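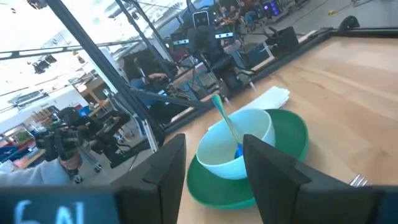

Fig. 12. Small bowl nested in a larger one, on a table.

Section 4: Setting up and using the Drurkach foot and calf roller

Read this section before you put any weight on the roller. It covers unpacking, the first session, and the claims on the box, some of which we would ask you to take with a pinch of salt. The box is shared with the older Mikden model and was written by other people.

4.1 What the roller is for

The roller presses on the soft parts of your foot and lower leg. Many users find this pleasant and say they feel looser for a while afterwards. That is as far as we are willing to go. You will read elsewhere that rolling "breaks up knots", "flushes toxins" or "lengthens the muscle for good". We have not seen evidence that would persuade us of any of these, and you should not buy a second roller on the strength of them.

Note: The roller is not a treatment. If you have pain that wakes you at night, a swollen calf, numbness, or an injury that has not been looked at, see a doctor or physiotherapist first.

4.2 Before you start

1. Remove the roller, the rubber base and the two end caps from the box. Keep the card sleeve if you may want to return the set.
2. Push an end cap on to each end until it clicks. The caps are identical.
3. Lay the base on a hard, level floor with the ribbed side down. Thick carpet lets it creep.
4. Set the roller in the groove of the base and give it a push. It should turn freely. If it grates, take the caps off, wipe the ends with a dry cloth and refit them.
5. Place a steady chair behind the base. Do not use an office chair on castors.

Caution: The base is rated for a seated user only. Do not stand on the roller, with or without something to hold on to. Videos showing people doing this were not made by us.

4.3 Setting the firmness

The dial on the left cap has a soft, a middle and a firm setting. Begin with soft. The idea that it has to hurt to work is repeated a great deal in the rolling world and we can find little to recommend it. Pressing harder mostly makes people tense up.

1. Take your foot off the roller.
2. Turn the dial until the mark lines up with the setting you want.
3. Press the roller with your palm. If it slips back a setting, the cap is not fully home.

4.4 First session: sole of the foot

1. Sit upright with both feet flat on the floor.
2. Rest one bare foot on the roller, just in front of the heel.
3. Let the weight of the leg do the pressing. Do not lean forward.
4. Roll slowly from heel to ball and back, 12 times.
5. Stop and put both feet on the floor. Notice whether they feel any different. If they do not, you have done nothing wrong.
6. Repeat with the other foot.

4.5 Calf

1. Sit on the floor with your legs out in front and your hands behind you.
2. Place the roller and base under one calf, well below the back of the knee.
3. Leave your hips on the floor. Move the leg forwards and back a hand's width at a time.
4. Turn the toes slightly in, then slightly out, to reach either side.

Caution: Do not roll directly behind the knee, over the shin bone, or over varicose veins. Do not use the calf position if you have had a blood clot or take medicine to thin the blood, unless your doctor has agreed to it.

4.6 How often?

The Stotow programme card in your box suggests two sessions every day and promises "a new posture by week three". We did not write the card and do not know what a new posture would look like. A few minutes when you feel stiff is a sensible place to start. If you still like it after a fortnight, carry on. If not, a walk and some ordinary stretching cost nothing.

Do not roll a spot that was sore from the last session. Bruising is a sign to leave it alone, whatever you may have heard about "releasing" something.

4.7 Cleaning

1. Wipe the roller with a damp cloth and a drop of washing-up liquid.
2. Dry it before putting it back on the base.
3. Do not use oils or balms on the roller. They make it slippery and soften the rubber.

4.8 If something is wrong

Roller squeaks: remove the caps, wipe and refit.
Base slides: wash the ribbed side and let it dry. Check that the floor is clean.
Dial will not turn: take all weight off the roller. Do not use pliers.
Foot cramps: stop, stand up, walk about. Use a softer setting next time.
No effect noticed: see 4.1.

Spare caps are part 141 and the base is part 178. Part 196, the Joshi "deep release" ridge sleeve, also fits this roller. It is an optional extra and nothing in this section requires it.

Section revised 12/09/2026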